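Ticket 2947 — La impresora desaparece de la red después de la suspensión

**Estado:** abierto, en observación
**Abierto por:** Lachlan Hapeta
**Equipo afectado:** impresora Briltix del estudio, conectada por wifi al router Fledus
**Programa de impresión:** Dultivham, versión 7

Buenos días. Escribo este registro en español porque el soporte de Alcaraz me lo ha pedido así. No es mi lengua materna, por lo que pido disculpas si uso alguna palabra técnica de manera incorrecta. Intentaré ser ordenado.

## Descripción del problema

La impresora funciona bien cuando la enciendo. Imprime desde el portátil, imprime desde el teléfono y la página de configuración se abre en el navegador. Después entra en suspensión, y desde este momento ya no responde. En Dultivham aparece el mensaje «Dispositivo no disponible. Compruebe la conexión». Si la apago con el botón y la enciendo otra vez, vuelve a la red y todo es normal hasta la siguiente suspensión.

El problema empezó en enero. Antes de esto, la impresora estuvo varios meses sin ningún fallo de este tipo. En enero hubo dos cambios en el estudio: el router recibió una actualización automática, y yo moví el escritorio a la otra pared. No sé cuál de los dos cambios es importante, por eso menciono los dos.

El escritorio es de madera clara y la impresora está en un estante separado, a la izquierda. Entre la impresora y el router hay 5 metros y una puerta que normalmente está abierta. 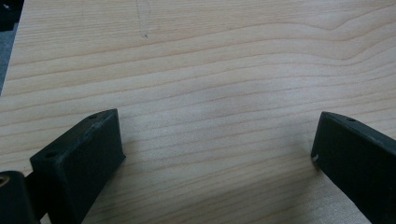
## Lo que ya he probado

1. Reiniciar el router. Sin cambio.
2. Reiniciar el portátil. Sin cambio.
3. Borrar la impresora en Dultivham y añadirla de nuevo. Funciona, pero solo hasta la suspensión.
4. Acercar la impresora al router, en la misma habitación. Sin cambio. Pienso que con esto se puede descartar la distancia, y probablemente también el cambio de lugar del escritorio.
5. Imprimir desde el teléfono cuando el portátil no la encuentra. El teléfono tampoco la encuentra.
6. Hacer ping a la dirección de la impresora. Despierta: responde. Suspendida: «Host de destino inaccesible».

No he hecho todavía el restablecimiento de fábrica. Quisiera evitarlo, si es posible, porque tengo guardados en la impresora los perfiles de papel y me costó bastante tiempo ajustarlos.

## Respuesta del soporte de Alcaraz (primera)

> Hola, Lachlan. Gracias por el detalle. Por favor, desactive el modo de suspensión profunda en la impresora: Menú > Ajustes > Energía > Suspensión profunda > No. Deje activada la suspensión normal. Indíquenos también si el router tiene unida en un solo nombre la red de 2,4 GHz y la de 5 GHz.

He buscado la opción «Suspensión profunda» y en mi menú no existe. En «Energía» veo solamente «Tiempo de suspensión» y «Apagado automático». El apagado automático está en «No». El tiempo de suspensión estaba en 12 minutos; esto coincide bastante bien con el momento en que la impresora se pierde.

Sobre la segunda pregunta: sí, el router usa un solo nombre para las dos bandas. Yo no lo había configurado así. Antes tenía dos nombres diferentes, y supongo que la actualización los ha unido.

## Respuesta del soporte de Alcaraz (segunda)

> Si no aparece la opción, es probable que el firmware de la impresora no sea el último. No lo actualice todavía, para no cambiar dos cosas a la vez. Primero separe las bandas en el router y conecte la impresora solo a la de 2,4 GHz. Después reserve una dirección IP fija para ella.

Me parece razonable no cambiar todo al mismo tiempo. He seguido los pasos en este orden:

- En la página del router: Wifi > Avanzado > «Nombre único para ambas bandas», desmarcado.
- He dado a la red de 2,4 GHz el nombre antiguo y a la otra un nombre nuevo.
- En la impresora: Menú > Red > Asistente wifi. La contraseña la tuve que escribir dos veces, porque el teclado de la pantalla cambia solo a mayúsculas después de un número.
- En el router: Red local > Reserva de direcciones. He añadido la dirección MAC que sale en el informe de red impreso.

Una observación por si ayuda a otra persona: en el informe la MAC está escrita sin separadores, y el router solo la acepta con dos puntos. El mensaje de error dice «Valor no válido» y no explica nada más.

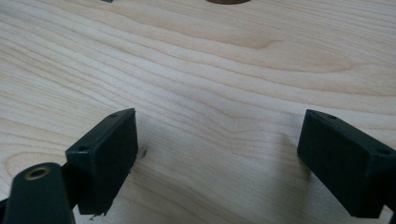
Alcaraz, 1 de febrero de 2025

Anoto el resultado después de los cambios. He dejado entrar la impresora en suspensión y he enviado un documento de una página desde el portátil. La primera vez se despertó e imprimió. La segunda vez también. La tercera vez Dultivham mostró «Dispositivo no disponible», pero el ping sí respondía, y esto es nuevo. Cerré el programa, lo abrí otra vez y el documento salió sin tocar la impresora.

Entiendo entonces que pueden ser dos problemas distintos: uno de la red, que parece mejor, y otro del programa, que quizá guarda la dirección anterior. En Dultivham, dentro de «Propiedades del puerto», la impresora figura todavía con la dirección antigua en una segunda línea. No me he atrevido a borrarla sin preguntar.

Mis preguntas para el soporte:

- ¿Puedo eliminar esta segunda línea del puerto, o es mejor quitar la impresora completa y añadirla por dirección IP?
- ¿La actualización del firmware conserva los perfiles de papel? En el manual no encuentro nada sobre esto.
- ¿Hay que desactivar la actualización automática del router, para que no vuelva a unir las bandas?

Adjunto el informe de red y el registro de errores de Dultivham. El tiempo de suspensión lo dejo como estaba —en 12 minutos— hasta recibir su respuesta, y no actualizo nada mientras tanto.

Un saludo y gracias por la paciencia,
Lachlan Hapeta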